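# Two hands or two grippers: trying both in the sim

I finally had a free Wednesday to do the comparison I kept putting off. I wanted to know if five-finger hands are worth the trouble for tabletop work, or if I should stay with the plain two-finger grippers I have been using since I started. I ran everything in simulation. I don't own a pair of good hands and I wasn't going to buy one to find out.

## The setup

The simulator is Undutura, which I've used for two years now. It is slow to load and the menus are a mess, but the contact settings are out in the open where I can get at them. For the gripper side I used the Walleo parallel model, two of them, one per arm. For the hands I used the Sangkhawat model files, left and right, with thumbs that can swing across the palm. The arms were the same for both runs, and so were the table and the cubes.

I drove everything myself with a pair of tracked controllers. With the grippers, the trigger is the opening width and that's it. With the hands, the trigger closes the four fingers together and the thumbstick moves the thumb. I tried finger tracking first. My ring finger kept dragging my little finger along with it and the model followed faithfully, so I went back to the controllers after lunch.

The task was simple. Pick cubes up, set them down next to each other so their sides touch, and don't knock the ones already there. I did 20 tries with each end effector, and a try was one cube, from first touch to letting go.

## The grippers

There isn't much to report. I got 20 cubes down out of 20. The Walleo model has flat pads, so a cube squares itself up as the pads close. I could come in a little crooked and the cube would turn to match.

The trouble starts when there is already a neighbor. A parallel gripper needs room on both sides of the cube for its pads, and the last bit of the placement has no room on one side. I had to set the cube down with a gap, open, back off, and then nudge it over with the outside of one pad. It works fine. It's also an extra move on almost every cube, and it got boring quickly.

## The hands

The hands were harder from the first minute. On 6 of my tries the cube slid out before I had it where I wanted it, always the same way: the fingers closed first, pushed the cube toward the thumb at an angle, and it popped out the bottom.

Most of that was my fault. I was closing the fingers and thumb at the same speed, and the thumb has less distance to travel. Once I parked the thumb first and brought the fingers to it, the drops nearly stopped. I wish I'd written down which try that was.

I also raised the contact update rate. The default in my project was low enough that the fingertips sank into the cube a bit before the solver pushed them back out, and that push was enough to launch a cube. I went up to 700 steps per second and the popping calmed down. Past that my computer started to stutter and the controls felt late, so I left it there.

What I liked about the hands was the last inch. With a cube held between the thumb and fingers I could lower it tilted, let one bottom edge touch the table, and lay it down flat. No gap, no nudge. When I got it right it felt a lot closer to how I'd do it with my own fingers.

What I didn't like was how much of the table they cover. Two hands with the fingers spread take up a lot of space, and from my usual viewpoint the backs of the hands hid the thing I was trying to grab. I ended up raising the camera and tipping it down.
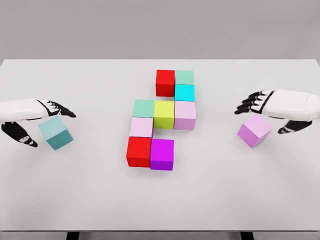
Would I pick the hands over the grippers for a job like this? For cubes on a table, I'd stay with the grippers, since they are quicker to drive and I trust them more, and I'd save the hands for shapes that flat pads can't hold.

## Settings, for anyone trying the same thing

- Fingertip friction matters more than grip force. I kept adding force at the start and it only made the cubes shoot out harder.
- Set a resting pose for the thumb and bind it to a button. I used the one under my left index finger.
- Turn off collision between fingers on the same hand if your model lets you. The Sangkhawat files have it on by default, and the knuckles were fighting each other during a full close.
- Check that left and right have the same joint limits. Mine didn't. The right thumb stopped short until I copied the numbers over.

I still want to test a mixed pair, a hand on one side and a gripper on the other. Someone at the Stinolstead robotics meetup suggested holding with the hand and placing with the gripper. I think the other way around makes more sense, but I haven't run either one yet.

I also want to redo the hand tries from the start with the thumb habit already in place – my first few were practice more than anything, and it isn't a fair count. The grippers had two years of head start. If the numbers change I'll add them to the bottom of this post.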